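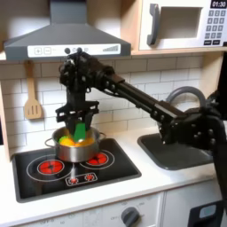 **Elba Paredes**, workshop tech, play furniture bench

**Saturday, a.m.**

Kitchen unit, going through fittings before it goes back to Pascual. Notes as I go, will tidy later (won't).

Cooktop first. Black panel sits nice in the white counter. Two rings, left one bigger, red centers, plus the little control box in front w/ two red lights. Print is fine. Corner nearest the sink had a burr on it, felt it with my thumb, took it down with 400 then 1000 wet. Don't use the 400 on the black face itself, scratches show from across the room. Ask me how I know.

Pot: the small steel one with two loop handles. Keeping it. Lives on the right ring at the back, which means the bigger ring is free for a pan if we ever settle on a pan. Zúñiga sent two, both too heavy, both tip the hook rail when you hang them. Going back Monday if anyone has a box.

Food in pot: orange-yellow piece, little green veg, the flat green one. Flat green one is still my favorite, stands up on edge in there and you can see it over the rim. Would like more flat pieces in the next set. The round stuff all ends up in the sink.

Sink. Dark gray basin, seated ok. Faucet has a wobble at the base, maybe 1 mm, not loose exactly. Nut underneath is plastic and I don't want to crank it. Tried a fiber washer, better. Need to look at it again after a week of real use.

Backsplash: grout lines line up with the edge of the hood now, finally. Used the Wallness sheet and not the Sadier one, the Sadier gray was too blue next to the hood. Part no. ends in 679, wrote it inside the cabinet door in pencil so we stop losing it.

Slotted spatula on its hook, left side. Hook holds. Hung it head down, hole in the handle is a tight fit so a kid will have to lift it straight up and off. Pascual wants a bigger hook. I want a bigger hole. To discuss.

Hood: strip along the front with + and − and the fan speed steps. Left end was lifting, re-glued, clamped 40 min, flat so far. Chimney piece just slots in, no glue, leave it that way so it ships flat to Grerncombe.

To do
- faucet washer, order a bag of them
- return pans
- round over bottom edge of the hood, its sharp
- second coat on the spatula?? light tan is showing finger marks alredy
- find out who has my 1000 grit

Pascual Durán has the cabinet door hinges on his bench, don't move them.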